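Course: Order in Small Storage
Unit 4: The Desk Drawer
Handout prepared by Nandini Thomas
Please read before the practical hour

1. What this unit is about

In the last unit we worked with open shelves, where everything can be seen at once. Now we come to the drawer. A drawer hides its contents, and so people are more relaxed with it than they should be. They put in one pen, then a receipt, then a battery of which they do not know if it is full or empty. After some months the drawer is difficult to close.

The unit treats only small drawers which stand on a table or desk. Kitchen drawers come in Unit 6 and the rules for them are different, as they carry more weight.

2. Words we use

Drawer: the part that moves.
Housing: the part that stays in its place and holds the drawer.
Travel: how far the drawer comes out before it stops or falls.
Front zone: the part of the drawer you reach when it is opened halfway.
Back zone: everything behind this. Most lost things are here.

Students often mix up "front" and "face". The face is the outside surface with the handle or the finger grip. The front zone is inside.

3. Clearing the table first

Before you open any drawer, make free a piece of the table in front of it. Many students skip this step and then put the things on their knees or on the floor. The free area should be larger than the drawer itself, because the things lie flat when you take them out and need more place than before. For the practical we use tables with a plain, light surface. Small things such as pins and clips are easier to find on it than on a patterned cloth.

Pull the drawer toward you slowly, with one hand on the housing. Light housings slide along together with the drawer if you do not hold them. 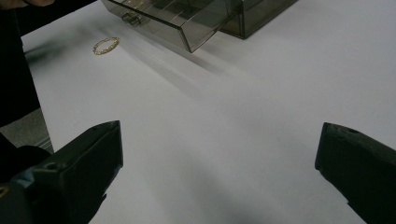

Page last changed: December, by N. Thomas

A transparent drawer with a smoky-gray tint, pulled out over a white table, is a good object for studying this. With tinted material you can notice from outside that a drawer is full, but it is not so easy to read a label through it. Please keep this in mind when you choose between clear, tinted and solid drawers in Exercise 2.

4. Sorting

Take out the things one by one. Do not turn the drawer over. Turning over is quick, but you lose the information about what was lying in front and what was lying behind, and we need this information for the worksheet.

Make three groups on the table:
Used this week.
Used this year.
I do not know what it is.

The third group is usually bigger than students expect. Do not throw anything from it away during the lesson. Put it in an envelope, write the month on it, and look again at the end of the course.

5. Putting back

The first group goes to the front zone. The second group goes to the back zone, with long things lying along the side walls. Leave a free space as wide as two fingers at the face, so that you can lift small things out. Nothing should stand higher than the wall of the drawer. If a thing touches the housing when you close, it will be pushed to the back, and later it will stop the drawer.

Close the drawer and open it again three times. If you hear something rolling, open and correct.

6. Material for the practical

Each pair receives one Dellen drawer unit, 273 mm wide, and one bag of mixed small objects. The bag contains 69 pieces. Please count them back into the bag at the end, the next group needs them. The Ruton dividers are in the cupboard next to the door, and they can be cut with normal scissors.

7. Exercises

Exercise 1. Draw your own desk drawer from above, from memory, without opening it. Then open it and correct the drawing with another color.

Exercise 2. Choose a type of drawer (clear, tinted or solid) for a shared reception desk. Write your reasons in half a page.

Exercise 3. Read the Kurup text, pages 50 to 54, and mark every place where the author speaks about travel.

Worksheets go in the gray tray in room 723 before the practical hour begins.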